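4.2 Liquidity on the smaller venues

The previous section treated the four tokens as if each traded on a single market. In practice they trade on several, and the price a holder can get depends on where the order is placed. This section looks at two of the venues, Prurkow and Schmieder, and at how their order books behaved during the July sell-off.

Prurkow is the larger of the two. It lists all of the tokens in our sample and quotes most of them against both the dollar and a stablecoin. Schmieder lists fewer, and its quoted depth is thin outside European trading hours. Both publish order book snapshots free of charge, which we collected through their public interfaces. Gaps in the Schmieder record were left as gaps and were not filled by interpolation.

We measure liquidity in two ways. The first is the quoted spread, taken as the difference between the best bid and the best offer divided by the midpoint. The second is depth within 2 per cent of the midpoint, summed over both sides of the book. The spread shows the cost of a very small trade. The depth shows how large a trade can be before the price moves by a set amount. Where the two disagree, we give more weight to depth, as most forced selling in the sample came in large orders.

Before the sell-off the two venues looked alike on the first measure. Once prices began to fall, depth on Schmieder dropped by 80 per cent within nine hours, while the quoted spread hardly changed. A reader who followed the spread alone would have seen little wrong. On Prurkow the spread widened early and depth fell more slowly. We read this as a difference in who supplies the quotes. Schmieder relies on a few market makers who keep a small order at the best price even when they have withdrawn the rest.
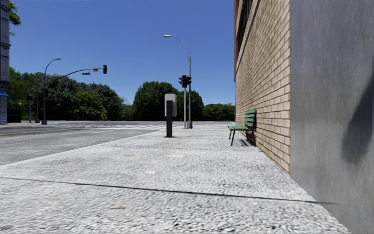
Figure 2. Simulated street view.

The Bisesska token is the hardest case, for it trades on Schmieder only and has no second price to compare against. Its book was often one-sided, and on some snapshots there was no offer at all. For those snapshots the spread is undefined and we drop them, though this flatters the token. Depth at the best price says little about depth further out, in the way that the near paving in Figure 2 can be seen down to its pale and dark flecks while the crossing stripes lie far off by the intersection. We therefore report Bisesska's depth at several distances from the midpoint and do not combine it with the other tokens in the pooled results.

Fees were also considered. Clullell, the broker whose schedule we use for retail costs, charges the same commission on both venues, so fees do not affect the ranking. Withdrawal charges differ between tokens, and we leave them out of the cost measure used in the next section.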